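Memley Forums > Hardware > Old Desktops and Repairs
Thread: Swapping the hard drive in an old Dell tower, worth the bother?

umali_basement
Posted 5 April 2021

Hello all, and thank you in advance for putting up with a long post. My aunt's bookkeeping office is closing down and she has let me have the old Dell towers from the back room. There are 11 of them, all black, all dusty, and my plan is to get them going again for the after-school program at our branch library. I have fixed up laptops before but I'm a bit of a newcomer to desktops, so please be gentle!

What I want to do first is get every old drive out, label it and put it on a shelf until my aunt has decided what she needs to keep. After that each tower gets a different drive and a fresh system. I opened the first one last night and was pleasantly surprised by how much room there is in there compared with a laptop. You lay it on its side, take the panel off, and there it all is.
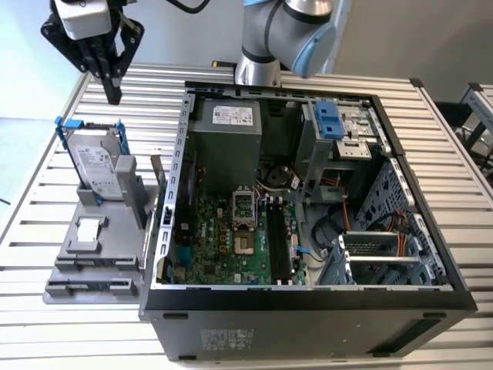 My question is really about the order of things. Do you folks pull the data and power cables off the drive before you move it, or slide the caddy out a little and then unplug? I tried it both ways on the first tower and I can't say I was graceful with either. The second question is whether I should bother with any of this or just buy small new machines, which my brother-in-law keeps telling me to do (he may be right, but he isn't the one spending his evenings on it, so I feel free to ignore him).

TrinidadAmbrosio
Reply #2

What a nice project, and welcome! I did the same sort of thing for my church office and enjoyed every minute, apart from the dust.

Cables first, every time. Unplug the machine from the wall, hold the power button in for 10 seconds, and then take off the data cable and the power cable at the drive end. Hold the plug itself and not the wires. Some data cables have a small metal clip you have to press, and if you tug without pressing it you can take the plastic off the drive with it. Ask me how I know. Once the cables are off, squeeze the sides of the blue caddy and it should come away with the drive still in it.

Those blue plastic pieces are worth looking after, by the way. Dell uses that color for the parts you are meant to handle, and a replacement caddy with the right pegs can be a nuisance to find. I keep mine in an old cookie tin.

ukasik
Reply #3

I'll be the grump then. I wouldn't put a spinning hard drive back into any of these. It will work, sure, but the kids will sit there waiting for it to start up and decide that computers are awful. Put a small solid state drive in each one. They are light enough that people leave them hanging by the cable, though I'd rather you used an adapter bracket in the caddy so it doesn't rattle about when the tower gets carried.

And I agree with the brother-in-law a little bit. Eleven old towers use a fair amount of power, and they take up a lot of desk.

Benjie Tan
Reply #4

I have to disagree with ukasik on the desk part – most of ours live on the floor or on a shelf and nobody has complained. I look after a homework room with 10 of these older towers and they have been perfectly good company for years. Web pages, typing, a bit of drawing, that is all they are asked to do.

On the solid state drives I do agree. We went that way one May and I wished I'd done it sooner. Our budget was 200 dollars for the whole room, so we did it a few machines at a time and the slow ones just waited their turn.

One more thing for umali_basement: before you close anything up, check the coin battery on the board. If a tower keeps forgetting the date, that is usually your culprit, and it costs next to nothing to put in a new one. And if you ever lift the metal bracket over the processor, look but don't touch underneath. Bent pins there have spoiled more than one evening for me.

jitness
Reply #5

Can I speak up for the dust? Everyone mentions it and then skips right over it. Take the tower outside, use a soft brush and short puffs of air, and keep the fan from spinning with a finger while you do it. Leave the power supply closed, please. Brush the vents from the outside and call it good.

I'd also wipe the old drives properly, whatever your aunt decides about the files. Bookkeeping records are full of other people's business.

umali_basement
Reply #6

Thank you all so much, this is just what I was hoping for. Cables first it is, and I have found a cookie tin. I'm going to talk to the library about solid state drives for at least half of them to begin with. jitness, good point on the records – my aunt wants to keep the drives locked in her own cabinet until the last of her clients has moved over, and then we'll wipe them together.

ukasik, I do hear you about the power. I think I'll set up the best seven or eight and keep the others for parts.

ukasik
Reply #7

That sounds sensible to me. Keep a couple of spare power supplies and all the memory you can, and do post again when you get to installing the system. I have opinions about that too.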